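Friday, June 27, 2025

My Raudsepp is back from its service! Two weeks at Nindedus and it's running beautifully, four seconds fast a day, which I can live with.

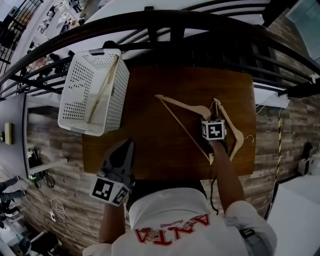
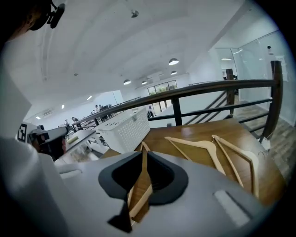
They kept the old dial, thank goodness, that lovely grey colour with the tiny gold markers. New strap too, 16 mm, dark green. I've checked the time 20 times since lunch (no regrets).

Recent entries
Stullura earrings, finally
My Dillumus clasp

Comments
Green strap! Yes!
Mine gains more than that, lucky you.

Back to top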